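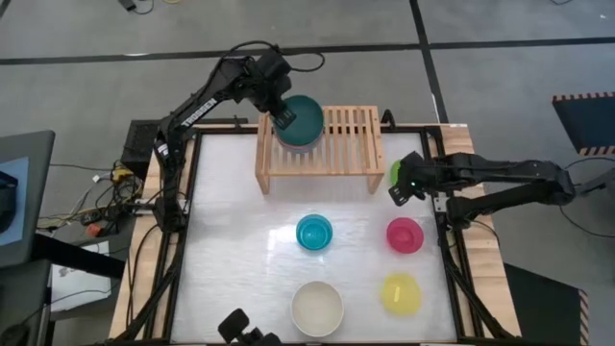 Beatriz Torres
September 14, 2023

Right, I've now read the whole Ranley water efficiency leaflet, the one that says a dishwasher beats the washing-up bowl every single time. I've got questions. Thread.

First, the headline. "Save 3,000 litres a year by switching." Switching from what? You have to go to the small print on the back page, and there it says the comparison is with washing each item under a running tap. Who does that? My nan would have had you out of the kitchen.

So they've picked the most wasteful way a person could possibly wash a plate, and then beaten it. Well done.

Second, the dishwasher in their sums is always full. Always. It's also always on the eco setting. I asked at work who uses eco and got a lot of shrugging. It takes over three hours. People want their plates back.

And nobody in the leaflet rinses first. You know who rinses first? Everyone I've ever lived with.

Third, the survey. 632 households, it says, which sounds like plenty until you see that they were all Tenico customers who'd replied to an email. Tenico sells dishwashers. I'm not saying it's a fix. I'm saying I'd like to hear from the people who deleted the email.

I wrote to Ranley and asked for the figures behind the 3,000. Got a polite reply thanking me for my interest and a link to the same leaflet.

Wrote again. This time they sent a spreadsheet, fair play to them. It has a column called "adjusted" and nothing to say what was adjusted or why. Before adjustment the saving is 1,516 litres. After, it's the number on the front in big blue letters.

If there's a good reason for doubling it, put the reason in the leaflet. There's a whole page of clip art bubbles they could lose.

Someone's going to ask about energy, so: the leaflet counts the hot water you use by hand, but leaves out making the machine, delivering it and carting it off when the pump goes. Mine lasted six years. The repair quote was more than I'd paid for it.

Before the dishwasher people arrive, I'm not against them. If you've got five at home and you fill it every night, I can well believe you come out ahead. I live on my own and own four plates. It would take me till the weekend to fill the bottom rack, and by then the porridge has set like cement.

What I do: one bowl, hot water, glasses first, greasy pans last, rinse in a second bowl if it needs it. Leave it on the rack. Go and do something else. I've no idea what that saves in a year and I don't trust anyone who tells me to the litre.

A couple of replies already saying Detwood council is handing the leaflet out at the library. Yes, that's where I got mine. It's got the council logo on it, so I've asked whether anyone there checked the sums or just lent them the logo.

Also they're offering £69 off a new machine if you order by December. Code is on the back, right under the small print.

Will post the council's answer if I get one. Not holding my breath.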